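Ticket 443: Drying rack insert slides in sink
Opened by: Dayana Quintero, Rengifo kitchen
Status: Open, again 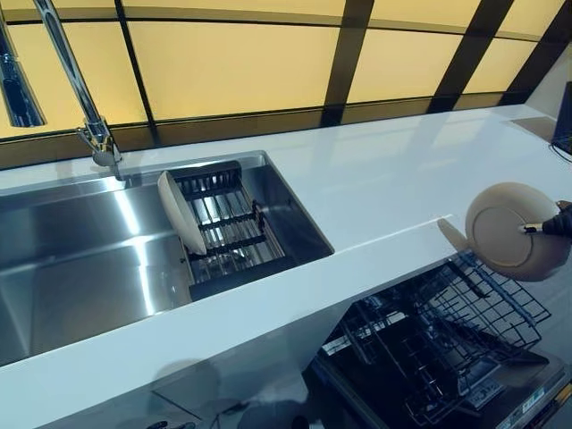
Rack is the Fevau insert, at the right end of the sink. Push a plate in with any conviction and the whole thing travels left.

Suleiman Haruna: Tried turning it around. It now slides with the other side leading.

Yolanda Restrepo: Are the 2 rubber feet on?

Dayana: There were feet?

Yolanda: Ordered. Ships in 7 days. Bowls only until then, please.

Suleiman: Found one foot in the cutlery drawer. Keeping the ticket open for its brother.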